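3. Materials and Layout of the Letter Sorting Task

3.1 Why letters and plates

Sorting is one of the first things people do with a pile of small objects, and foam letters make a wonderful pile. They are cheap, light and easy to pick up, and every reader already has several ways to group them. The same handful can be split by color, by vowel and consonant, by whether the shape has a hole in it, or by the words it might spell. We wanted a task in which the goal is clear once it is stated but cannot be guessed from the objects alone, and we were delighted by how much variety a bag of letters gave us.

The task grew out of the Corden tabletop set, a collection of everyday sorting and tidying activities we began putting together in July. Earlier activities in the set used bottle caps, buttons and clothespins. Those sort well by size and color, but there is little to say about them beyond that. A letter has a name, a right way up, and neighbors in the alphabet. A "b" turned over on the table can look like a "d", and a "u" can pass for an "n". We kept these confusing cases in on purpose, and they are among our favorite parts of the task.

3.2 The plates

Each layout has three round plates, and each plate is a place where one group belongs. We tried trays, bowls and paper squares before settling on plates. Bowls hide whatever is at the bottom, so a finished sort is hard to check from the side. Paper squares slide when a letter is set down near a corner. A shallow plate has enough of a rim to say clearly "in" or "out", and the letters stay in plain view.

The plates differ in color so that an instruction can name them directly ("put the vowels on the blue plate"). This brings a nice complication. When a letter and a plate have similar colors, a reader may be tempted to match them even if the instruction says something else. We call these pull layouts. They make up 14 of the 60 starting layouts described in this section, and the rest were drawn without regard to color match.

Plates are placed well apart, with open table between them for the letters. No plate is ever the default. The position of the target plate changes from one layout to the next, and in some layouts a plate is meant to stay empty from start to finish. An empty plate at the end of a sort is a correct answer there, and we score it as one.

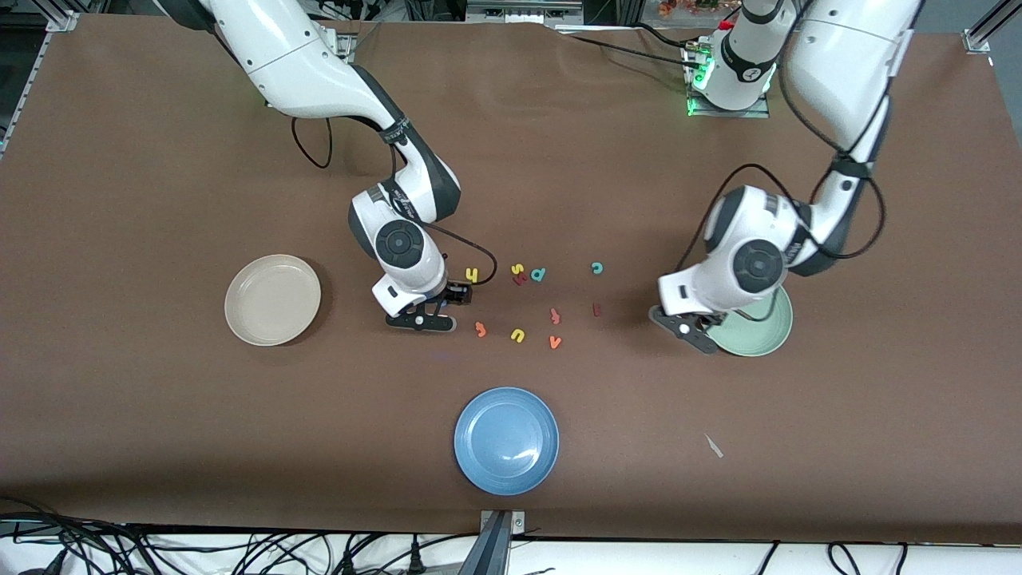
Figure 2. A tabletop layout with three plates (cream, blue and pale green) and ten foam letters spread out between two robot arms.

3.3 Scattering the letters

Letters are dropped by hand from a cup held a short way above the middle of the table, then left as they fall, with two exceptions. A letter that lands on a plate is moved back to the open area, and a letter lying fully on top of another is slid off it. Partial overlaps stay. We like this method a great deal - it takes seconds, it gives a fresh arrangement every time, and it produces the sort of mild clutter that a person meets when emptying a toy box.

Orientation is left to chance as well. Foam letters lie flat whichever face is down, so mirrored shapes are common. For the letters that become ambiguous when turned, the layout sheet records the intended reading. For all others, the letter is taken to be whatever it would be when flipped back.

The table is covered in a plain brown material. Earlier trials used a patterned cloth from the Dow kitchen activities, and small letters were surprisingly easy to lose against it. A plain cover also makes it simpler to compare layouts side by side. We smooth the cover before each drop, though small wrinkles are allowed.

3.4 Instructions

Every layout is paired with several written instructions, for a total of 1135 pairs. The wording is kept short. Some instructions name a group and a plate, some name a single letter, and some name a word to be collected on one plate in any order. The word instructions turned out to be the most fun to write. With a random handful of letters the supply of real words is limited, and a few layouts offered only two or three choices.

Two writers drafted the instructions separately, and 56 of the pairs were rewritten after the drafts were compared. Most rewrites had to do with the letter "y", which one writer treated as a vowel and the other did not. We settled on asking for it by name whenever it appears. The remaining rewrites fixed color words. One writer's "orange" was often the other's "yellow", and in those cases the instruction now gives the letter along with its color.

3.5 Relation to other sorting sets

The Buveck blocks and the Rimar cutlery activities both use fixed groups that hold across the whole set: forks go with forks in every trial. Our groups change with each instruction, so the same letter may belong on a different plate a minute later. The materials can be combined without trouble, and we have begun mixing letters with the Rimar spoons in a small number of pilot layouts, which are reported in Section 6.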